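4.2 Roster turnover and close games

I went into the Boststead data expecting a mess, and I kind of got one. We had 139 games from the Jastemden league, and in 50 of them at least two starters were new that season. My hunch was that fresh lineups would fall apart late in games – they didn't, or at least not in any way I could find. Teams with new guards even did a little better in the last 5 minutes, which I'm still chewing on.
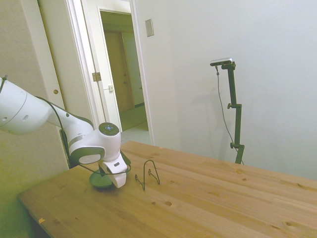 Figure 2. Robotic arm over a wooden table, with a black wire stand to the right of the gripper.

Free throws were a different story. The Flemance squads shot worse at the line until December and then caught up with everybody else. I ran it again using the Bañez weights (see Section 3) and the dip got smaller, but it stayed put.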